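Apr 24, 2026

Counter samples and the small blocks, bench 2

Spent the morning on the marble. The Boltden slab has been on the bench since January and the finish is holding up better than I thought it would. Wiped it down with plain water and a cotton cloth, no cleaner, then went over it with a flashlight held low. The polish is even across the middle. There is a dull patch near the back left corner, the size of a palm, where someone let the lemon test sit overnight. I marked it with tape and we should keep off it.

Glued felt under two of the Pimentel coasters to see if they still slide. They do, a little. The third one I left bare for comparison.

After that I got out the soft blocks. Wellington Queiroz wants a color for the spacer set that shows up on dark stone without looking like a toy. We have the gray ones, the cream ones and the pale green. Gray disappears on this slab as soon as the overhead lights are off. Cream gets confused with the veins if you are more than a step or two away. The green is easy to find from anywhere at the bench.

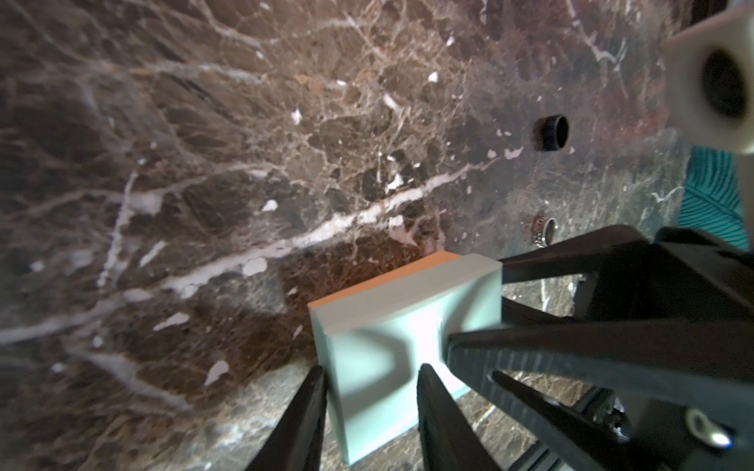

Pale green block on the brown marble, orange-tan along the back edge.

I like the green. The corners are rounded enough that they shouldn't mark anything, and the second color helps when you want to know which way around the block is. Wellington would prefer one color all through – cheaper to order, he says. Sketton quoted 459 for a run of 200 in two colors and 135 less for plain. I asked them what happens to the price at 2,000 but have not heard back.

Still to do:
Leave one green block on the slab over the weekend with a weight on it, check for a ring on the stone.
Ask Vilis if the dull patch can be repolished here or if the slab has to go back.
Find the lid for the felt glue. It was on the windowsill yesterday.
Put the gray blocks away, bottom drawer, left side. We won't need them on dark stone.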